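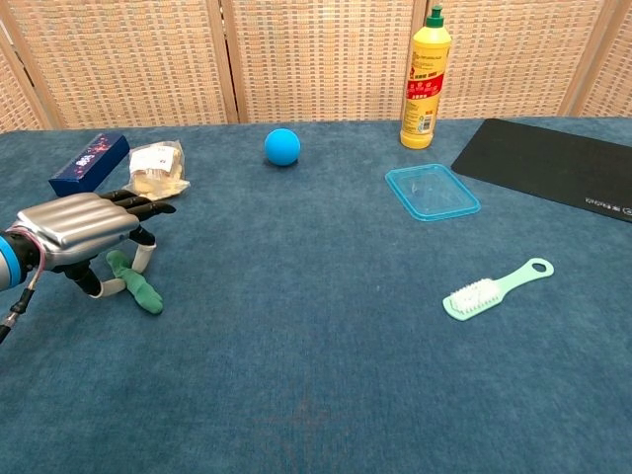 Is the Namurstead Children's Fund worth giving to?
3 min read

porchlight_dee
They had a table outside the grocery store Friday asking for $30 a month. The flyer says it "reaches 800 children." Reaches how? I asked and got the flyer read back to me.

oldmill44
I gave for two years and stopped. The newsletters got glossier and the tutoring hours got shorter. Draw your own conclusions.

Hikside_mom
My son went to their after-school room in Hikside for 9 months. It was warm, someone fed him, and he got his math done. You can pick at the flyer all you want.

porchlight_dee
Glad it worked for him. I'm asking about the 800. If a kid gets one backpack in August, is that a kid reached? My guess is yes.

tallgrass
Most small charities count that way. Look at their tax filing, it's public. Last one I read had Fodor down as the fundraising contractor and didn't say what share they keep. 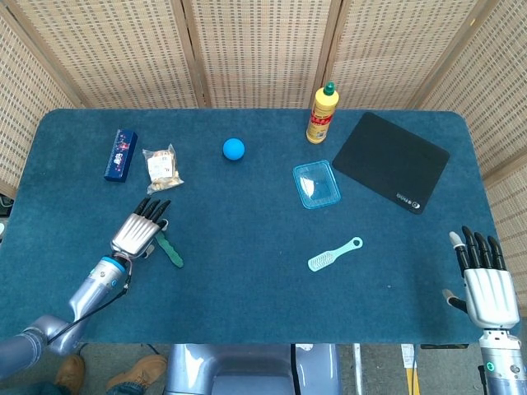
And I'd want that share in writing before I signed up for anything monthly. A one-time check is easier to walk away from.

Hikside_mom
Fodor only does the street tables. The room is run by staff — there were 9 of them when we were there — and they're paid next to nothing.

oldmill44
So where's the money going? That was my question back then too.

tallgrass
Rent, maybe. The Orkon building isn't cheap. I'm guessing though.

porchlight_dee
Emailed them for the contract terms. Will post if they answer. Not holding my breath.

Related threads
School supply drives: who checks the list?
Monthly giving and how to cancel it
Hikside food pantry hours changed again
Street fundraisers, yes or no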